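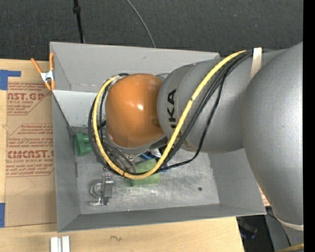 *Arm over the mixed bin at the Lumenta open day, Findon.*

## Hosting a bin picking demo for visitors - what do we need to sort out first?

**Wahyudi Jugah**
Posted 26 May 2025 in Demos, Tours & Open Days

Sorry for the rushed post, typing between two meetings.

Went to the open day at Lumenta in Findon with a few people from work. The station everybody stuck around at was the bin one. Orange wrist, gray metal bin on a plain wood table, odd stuff in the bottom - something green and ridged, a blue thing, a metal hardware piece with a little lever on it. Arm goes in, picks something, goes out, does it again. My boss stood there the whole time and in the car said "we should do that". So now it's my job.

We are Ridance, small shop, mostly packing and kitting. We have one arm we use for moving trays. It has never been in front of the public. We have 19 people signed up so far, mix of customers and a group from the local high school. Space is a room of 300 square feet with one door and a pillar I hate.

What I need to know:

- How far back do people stand, and do I need a real barrier or is tape on the floor ok? I have had two different answers from two people in my own building.
- What do you put in the bin? Theirs was all different shapes. Ours has only ever picked the same tray.
- How long should each run be? At Lumenta it felt like it never stopped but I think they had groups coming in by the clock.
- Do you run the cables outside the arm like that? Theirs had a fat yellow one and a bunch of black ones looping down by the wrist, strapped on further up. Ours are similar and my boss thinks it looks messy for customers. I think if I hide them they'll snag.
- Clamp the bin or not? Theirs had one of those orange handled spring clamps on the corner. Is that enough?

Also who talks. I don't want to talk. Does somebody have to talk?

Any help appreciated, even just "don't do X". I have the room booked already so backing out isn't on the table.

---

**Marlina Yeoh**

Have done a bunch of these, at Pedska and at the place before. In your order, more or less.

**Barrier.** Get whoever does your safety to look at the room with the arm in it, with the actual program and the actual gripper. Don't take a distance from a forum, including from me. It depends on reach, speed, what it's holding, how it stops, whether your arm is set up to work near people at all. Yours moves trays, so there's a good chance it was signed off with a fence or a scanner around it, and if you roll it into another room that sign off does not come with it. Ask this week. It takes longer than you think and it's the one thing that can cancel your day.

Tape by itself is not a barrier. Grown ups respect it for maybe two minutes. High schoolers lean. We use waist high rail plus a scanner that stops the arm, and a person standing at the rail whose only job is the rail.

**Your 300 square feet.** Small once the arm, the table and the rail are in. Split the 19 into two groups, 9 and 10. One group at the arm, one somewhere else with coffee or a kitting bench, then swap. Put the arm so nobody's watching from behind your pillar. And keep the door clear, don't let the line of people form in it.

**What's in the bin.** Mixed shapes is what makes it fun to watch but you have one arm that's picked one tray. What does the picking at your end? If you have no camera and no vision software, you are not doing bin picking by next month, sorry. You can still put on a good demo. Parts in known spots, arm sorts them into cups by type, somebody from the crowd gets to choose the order on a screen. People like choosing. Nobody has ever complained to me that the parts were in a fixture.

If you do have vision: pick soft or light things, nothing that rolls, nothing see-through, nothing very shiny. Clear and shiny parts are a pain for a lot of cameras and a bare metal floor is not your friend either. We put a sheet of matte rubber in ours for shows. Cut it to fit, otherwise the edge curls up and the arm tries to pick up the edge. Ask me how I know.

**Length.** Nine minutes per group at the arm. Two of talk, five of running, two for questions with the arm stopped. Past that the people at the back start looking at phones. Stopped really means stopped, by the way, not paused at the top of a move. Kids will point at it with their whole arm.

**Cables.** Leave them outside. You're right and your boss is wrong, tell him I said so. They need slack for the wrist to turn, that's why there's a loop. Too tight and you pull a connector, too loose and it catches the bin rim. Before the day, run every move you plan to show, slow, with one person doing nothing but watching the cables. Every move incl. the weird one you only use for homing. If a loop drops near the rim at any point move the strap and do it again.

If he wants it tidy, fresh straps all the same color. Looks like you meant it.

**Clamp.** I wouldn't trust a single spring clamp on a rim for our bin, the gripper bumps a wall sooner or later and then everything's off by an inch. No idea what else was holding theirs, may have been plenty. We screw two stop blocks to the table and clamp on top of that. Mark the bin corners in pencil too so you can see right away if it's walked.

**Who talks.** Yes somebody has to. It doesn't need to be you. Whoever runs the arm should not be the one talking, though. Hands on the stop, eyes on the robot. Get somebody from sales, give them one page, and tell them they're allowed to say "I don't know, let me find out".

Do a full dress rehersal the day before, with people from the office standing in as visitors. Tell one of them to be annoying.

---

**benchrat**

agree w most of the above. would just add

we kept a tally on ours in April, 466 picks over the whole open day, and every single person asked "how many does it miss". so have that number. we didn't. wrote the misses on the whiteboard after lunch and it went over way better than me waving my hands

let it miss sometimes, fine. people clap when it gets it the second try

bring spare parts for the bin. stuff goes home in pockets

---

**Wahyudi Jugah**

This is great thank you both. Talked to our safety person and yep, Marlina called it, the sign off is for the tray cell only. She's coming to look at the room with the arm powered down first and then we'll see. Rail is getting rented either way.

No vision here so we're going with the sorting into cups idea. Boss was disapointed for a minute, then started asking if customers could pick the order. So that's him sold.

Marlina, on the stop blocks - are those into the tabletop with wood screws or did you go through and bolt? Ours is a cheap top and I don't love the idea of screws pulling out halfway through.

---

**Marlina Yeoh**

Bolt through, big washers underneath. Ours is thick ply and we still went through. And check the table itself doesn't rock when the arm moves fast, put a cup of water on it and watch. If it sloshes, slow the arm down or brace the legs before you bother with the blocks.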